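2025-06-18, Metthorpe kitchen bench

Dishes again, and I'm loving this one! Jumo on sink to dishwasher, 40 trials planned.

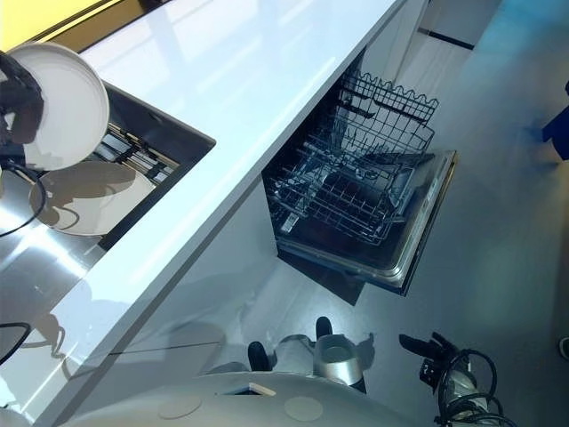 Shakya bench wrote back: plates are the easy part, try a wet glass.

Fair, glasses are next. Still, a plate is a real chore, and the fingertip pads need a look before we go on.

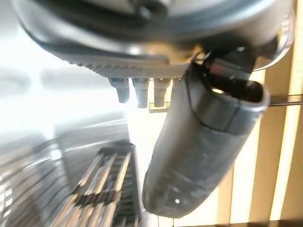
Grip force stays at setting 2 for now. Prondley logs go in folder 832.
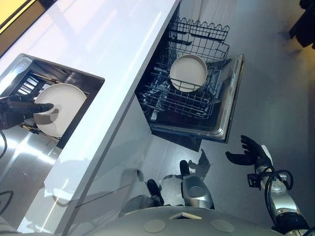

Plate in hand at the sink, another in the lower rack.

Comments
Can it do bowls?
My kids can't load a rack that well!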